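Keeping a Decision Log at Your Desk

When my team lead Lorna Pascual moved on to Haltmont, I found out how many choices lived only in her head. Now I keep a running log, and it has saved me a good deal of grief. 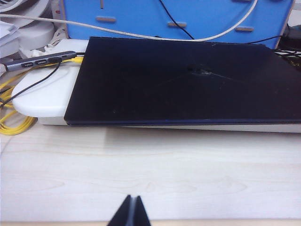
Write down who made the call, on what day, and what they knew then. One line is plenty, and pencil is fine! I do mine as soon as the meeting ends, while the laptop is still shut on its white stand — once the lid goes up, the email gets me every time.

Read back over the last 7 entries before you delegate anything new. If one name keeps turning up, share the load a little.
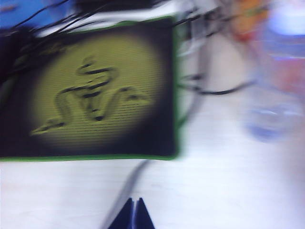

Then pass the log around. Irén Antal, my old manager, left hers open on the counter by the coffee, and people added to it without being asked. Mine is up to page 111.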